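Wonholm W2 battery numbers, does anyone believe them?

Forum: Phones and Tablets > Android > Midrange

Sunday, January 7, 2018

drybread
The Wonholm launch page says two days of "mixed use" on the W2. I've read the thing three times and can't find where they say what mixed use means. The battery is a bit bigger than last year's, the screen is also bigger and brighter, and the chip is the same one. So where does the second day come from? I'm not trying to start a fight, I just don't want to spend $469 on a footnote.

Anybody here have one yet?

pocketlint_ohio
Got mine before New Year's. I get a day and a bit. If I leave it on the desk and barely touch it, sure, two days, but my old phone did that too.

The screen is nice. Speaker is okay. The fingerprint reader is slower than I expected and it hates my thumb.

Kestrel40
"Mixed use" in these things always means the screen is off. I don't know why people keep getting surprised by it. Same with the Grelov last July, same with the one before that.

tamarack
I'm going to disagree with both of you. I came from the Grelov and the W2 easily lasts longer for me. I go to bed with a third left most nights. I think a lot of the complaints come from people who set it up from an old backup and let every app they ever owned run in the background for the first week. Do a clean setup and then judge it.

drybread
quote: "Do a clean setup and then judge it."

That may well help, but I'd like it to last two days the way I would really set it up, and I'm going to restore from a backup because I have years of stuff on there. If the claim only holds on a phone with nothing on it then I don't think it's much of a claim.

tamarack
Fair. I still think you'd be happy with it.

mudflap
What about the camera? They spent more time on that than on the battery and I haven't seen a single sample that wasn't from Wonholm.

pocketlint_ohio
Camera is fine outdoors. Indoors at night it smears everything. There's a lot of smoothing going on and you can't turn it off in the stock app, or at least I couldn't find how. My kid's sweater came out looking like plastic. I've stopped using the portrait setting completely.

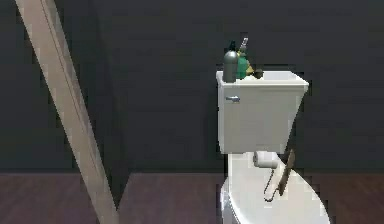

Anyway, back to the battery since that's what the thread is about. I ran it down twice this week with the brightness at halfway, no games, some video, a lot of messaging. I got 6 hours of screen time on the first run and a little less on the second. That's a decent number for a midrange phone. It isn't two days unless you only look at your phone three hours a day, and I don't know anybody who does.

Kestrel40
Thank you, that's the first real number anyone has posted. Six hours is what I get on a phone that cost me a lot less.

suds_n_bolts
Which phone?

Kestrel40
The Suksawat. Ugly as sin and the updates come whenever they feel like it, but it holds a charge.

suds_n_bolts
I had a Suksawat. The charging port went wobbly before the warranty was up and they wanted me to pay shipping both ways. Never again. I'd take a worse battery over dealing with that support line.

Kestrel40
Mine's been fine. One bad port doesn't make it a bad phone.

suds_n_bolts
And one good one doesn't make it a good phone.

mudflap
Has anyone seen an independent test? Drernbridge had a review up but it read like the press release with the adjectives moved around. They repeated the two day line and never said how they measured it. They also called the fingerprint reader "instant," so I'm guessing they didn't have pocketlint's thumb.

tamarack
Drernbridge did say they had a preproduction unit. I'd give them a little slack. There was an update this week that was supposed to fix standby drain, so pocketlint, are you on that?

pocketlint_ohio
Both runs were after the update. Standby was never the problem on mine, it loses almost nothing overnight. It's the screen that eats it.

drybread
Okay, that settles it for me for now. I'll wait and see if the price drops in the spring. If somebody does a proper rundown with a restored backup and the brightness where a person would really have it, please post it here, good or bad.

tamarack
I'll do one next week. Halfway brightness, my normal apps. I'll even restore the backup so you can't complain.

drybread
I'll find something.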